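April
Words: Leanne Treloar
Filed under: Parish Life, Music

Irena Kaczmarczyk has a cold when I ring her, and she spends the first few minutes apologising for her voice. "It's the one week I'm not singing, so it picked its moment," she says. After that we hardly stop, and I end up with more notes than I can possibly use!

Irena took over the music at the Hulme parish last winter, when Lorraine Pickering moved north to be near her grandchildren. Lorraine had led the choir for 17 years. Her filing system (shoeboxes, mostly, labelled by liturgical season and sometimes by the colour of the photocopy paper) is still in use in the vestry cupboard.

"I thought I'd sort it in a weekend," Irena says. "I got as far as Advent. Then I found a setting of the Magnificat that Lorraine had written herself, in pencil, and I sat on the floor and sang the whole alto line. I rang her that night and asked if we could do it. She said, 'Good heavens, is that still there?'"

They did do it, at the evening service before Christmas, with nine singers and a keyboard borrowed from the primary school. Since then the choir has grown to 18, and the newest members are teenagers.

That part of the story belongs to Lacey Furnival, who teaches at the school and brought four of her former students along to a practice. I caught her at her kitchen bench with marking spread out in front of her.

"I told them they could come once and never come again, and I wouldn't say a word," Lacey says. "One of them, Amia, had never sung in harmony before. She came out into the car park and kept saying, 'But it was in my chest, I could feel it in my chest.' She's been at every practice."

I asked Irena what she did differently with the younger ones. She thought about it for a while.

"I don't give them easier music. I did at first, and they were bored silly. We learn by ear to begin with, I sing a line and they sing it back, and the paper comes out later. My grandmother taught me that way. She'd be rolling out dough and she'd sing the first voice and I had to hold the second, and if I slid up to her note she'd stop rolling and look at me."

Her grandmother's hymns have found their way in too. There's one in Polish for the Easter season that the choir has learned phonetically, and Irena says the older basses are the worst at it and enjoy it the most.

Tharushi Seneviratne plays the organ, and joined us on the phone for the last half hour. She learned piano as a child in Kandy and only started on the pedals in her forties. "My feet were hopeless," she says cheerfully. "I practised in socks with the lights off so I couldn't look down. My husband came to collect me one evening and thought the church was haunted."

She and Irena choose the hymns together, usually over soup at Tharushi's place, and they don't always agree. Irena likes things slow. Tharushi likes to get a move on. "We had a real argument about one of the Lenten ones," Tharushi says. "I played it my way on the Sunday and she conducted it her way, and the congregation followed whoever was closest."

"They followed me," Irena says.

"The front three pews followed you."

The big thing on the horizon is the Pentecost service, when the Hulme choir will join with the singers from Pronholm. There'll be about 60 voices if everyone turns up, and Irena has chosen a piece in eight parts that she's wanted to conduct since she was a student. She hummed me the opening, cold and all, and I had goosebumps at my own desk. Lorraine is flying down for it. She's been told she can sit in the pews, and she has told Irena she'll be standing with the altos.

Practice is after the evening meal, at 7.30 pm in the church, and there's a cup of tea afterwards that tends to run longer than the singing.

6 comments
Share this story 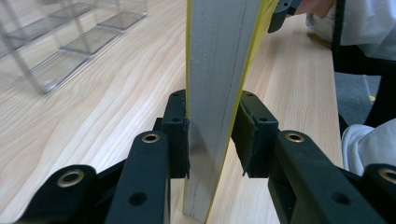 Do you need to be able to read music to join the choir?

Most of the newer singers can't, and Irena teaches each part by ear before handing out the sheets. Come along at 7.30 pm and she'll find you a spot beside someone who knows the line.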